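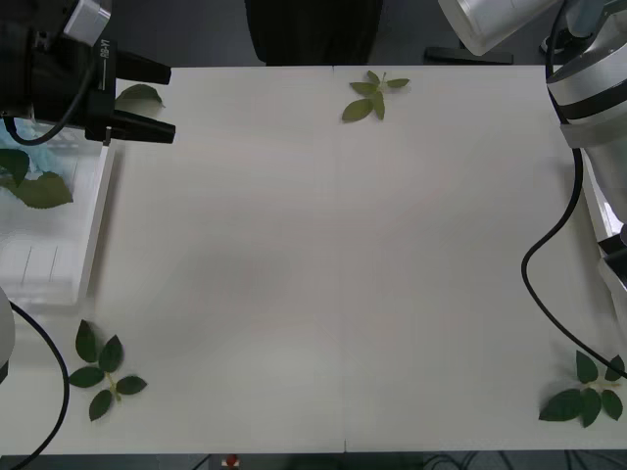 Leaf sprigs laid out at the two-arm table, Ristora sorting room.

Verkolano Project: progress report for the second period
Prepared by Deepika Varghese for the Lunolen Fund

Summary

The grant pays for one two-arm table in the Ristora sorting room, where artificial stems and foliage are laid out and put back into containers for the display packers. In this period we moved from setup to regular morning sessions. The arms handled 3832 pieces, against a plan of 2000. Most of these were leaf sprigs. Flower heads on long stems came later and are still slow.

Work at the table

Sprigs go well when they lie flat and apart from each other. Single leaves are harder. The fingers tend to push a leaf along the table before they close on it, and we have asked Unnithan, the supplier, for a softer finger pad. They have quoted but not yet given a delivery month.

In March we started on mixed flowers. Jagadeesh Shenoy set up the layouts with red roses and pale blue flowers together, stems crossing, the way they often arrive from returns. Of 525 mixed layouts tried, 96 were finished with no help from a person. The usual problem is two stems coming up together. We now have the arm take the stem close to the bloom, where there is more room around it, and will report separate numbers for this next time. 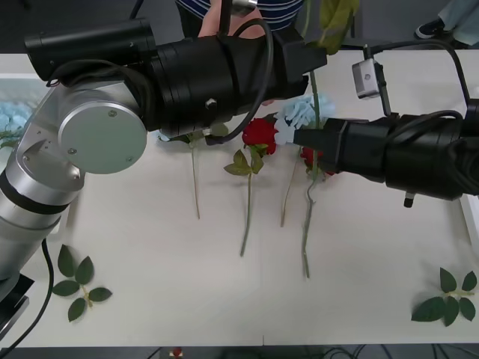

Changes for staff

Four people worked full shifts at the sorting benches before the project. All four are still employed here. Two of them, Indira Rai and Yamuna Fernandes, now spend mornings at the two-arm table, laying out pieces and stepping in when a pick fails. They do bench sorting after lunch as before.

Both say their hands are less sore at the end of the day. Both also say that the mornings involve a lot of standing and waiting, and that they miss talking with the others at the bench. We have moved the break time to 10:15 so that the whole room stops together. Indira has asked that the new duties be written into her job description before her next pay review. We agree, and Līga Petrauskas is drafting the text – it should be signed next month.

Sorting by hand is still faster for mixed flowers. We do not plan to cut bench hours in the next period.

Spending

Spending is within budget except for training, which ran over after we added a second course for the afternoon shift. The difference was covered from the travel line.

Next period

Fit and test the softer finger pads, if delivered.
Repeat the mixed layouts with the new grip point.
Train one more person from the bench, so that Indira and Yamuna can rotate out.
Send the fund the signed job descriptions.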